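FOR IMMEDIATE RELEASE

Thursday, August 29, 2019

Birker puts robot hands through a ribbon test, and we're sharing the notes

Hi from the Birker test bench! We've spent the summer comparing robot hands on jobs that most of us learned before kindergarten, and today we're putting our results out for anyone who wants them. The comparison is called Skullavis, and it covers 38 small handling tasks with cloth, string, ribbon and packaging.

I'll be upfront about my favorite, and it's the knot. Give a hand a wooden block and pretty much any decent controller will look good. Give it a piece of satin and you find out a lot more about the thumb (and about your own patience). We ran each hand 200 times on the ribbon tasks alone, with the same controller settings and the same lighting, so the numbers can sit side by side in one table.

We also went back and forth on cameras. An overhead view is great for finding the ribbon, but it loses the fingertips just when you want them. I've come around to the close view from the wrist, even with the glare you get off a glossy tabletop. Loose knot, tails, fingertips and thumb all fit in one shot, and the blue lights near the tips make it easy to tell which finger is where.
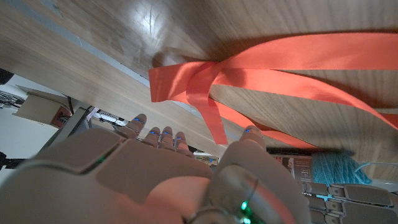
What's in the release

The Skullavis notes include the full task list, our scoring sheet, the controller settings and every run we scored, good and bad. There's a long section on thumb placement that I'm pretty proud of, plus a shorter one on yarn, which gave us more trouble than I'd like to admit! Clovmont lent us bench time for the second round, and the team at Bouchard checked our scoring on 20 runs picked at random. They disagreed with us on 2 of them, and we've marked both.

What's next

We'll be back in November with a second set of notes, this time on cameras only. If you have a hand or a controller you'd like us to try, write to the Birker press desk and put Skullavis in the subject line. We read everything, though replies are slow in the first week of the month.

About Birker

Birker tests grippers, hands and controllers for small manufacturers and school labs. The Skullavis notes are free to download from the Birker website.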